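**Progress report: open purchase order conversion, Kneath to Merkance**
November 25, 2019
To: Mererid Probert, Director of Finance, Tiltham
From: Biljana Zupan

**Status**

The conversion of open purchase orders is on schedule, with one item outstanding. The extract from Kneath was rerun after the October close and produced 992 open orders. All of them loaded into the Merkance test ledger. Encumbrance totals agree with Kneath at the fund level. At the account level, 16 orders do not agree and are listed on the exceptions worksheet.

**Exceptions**

Most of the exceptions are orders split across funds where a line was partly invoiced before the account structure changed in July. Kneath stores the remaining encumbrance on the first line only. Merkance expects it on each line and prorates the amount when the field is blank. The fund total stays correct, but the account detail does not.

Two of the orders have a different cause. They were issued against a grant account that has since been closed, and the load program placed them in the default suspense account. The grant office needs to supply a replacement account before they can be posted.

The split orders will be corrected by hand in the extract file. A change to the load program was considered and dropped — the vendor would need to retest the whole routine, and the file is only used once.

**Reports**

The Open Encumbrance Report and the Vendor Balance Report have been compared with the Kneath versions. Both are usable as delivered. The Encumbrance Aging Report sorts by entry date and cannot yet sort by order date. A request has been logged with the vendor. Until it is filled, buyers can export the report and sort it in a spreadsheet.

**Approval routing**

Routing rules have been entered for every building. Orders over the building limit go to the budget supervisor and then to the director. Substitute approvers are not set up, pending the list from Human Resources.

**Cost**

Spending is within the approved amount. Tundireo has billed for the extract work and the first test load. The second test load has not been billed.

**Next period**

- Correct the split orders and reload them
- Post the grant orders once the account is supplied
- Enter substitute approvers
- Run the second test load and repeat the account-level comparison

**Decision requested**

Please confirm whether orders with no activity since the last fiscal year should be converted or canceled in Kneath first. The second test load will include them unless we are told otherwise. 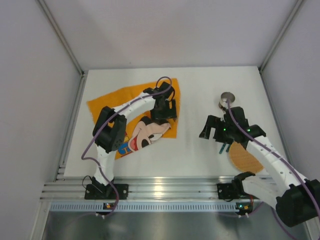

*Tiltham Finance Department — Purchasing and Accounts Payable*

The exceptions worksheet and the fund-level comparison are in the shared conversion folder. Send corrections to Biljana Zupan.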